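Lorente guest house to reopen in December

The Gasilano guest house in Lorente will take bookings again from December, after the town council agreed to renew its licence.

The building opened in 1936 as lodgings for railway workers and closed last winter when the boiler failed. Repairs to the heating and the roof are now finished, and the fire service has signed off the new back stairs.

Manager Remedios Segura said the first guests would be walkers and families visiting relatives over the holidays. A single room will cost 69 euros a night, with breakfast included.

"We had 154 people on the waiting list by the end of the summer," she said. "Most of them have stayed with us before."

Breakfast will be served in the old ticket hall, where Candela Carretero is to run the kitchen. The dining room on the first floor stays closed until the spring.
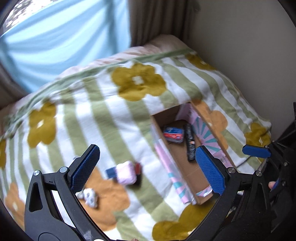

Parking is still a concern for neighbours. Begoña Bermúdez, who lives opposite, told the council that the street is already full at weekends. The council has set aside 4 spaces behind the market for guests and will look at the matter again after Easter.

An open day will be held on Saturday from 11am. Entry is free.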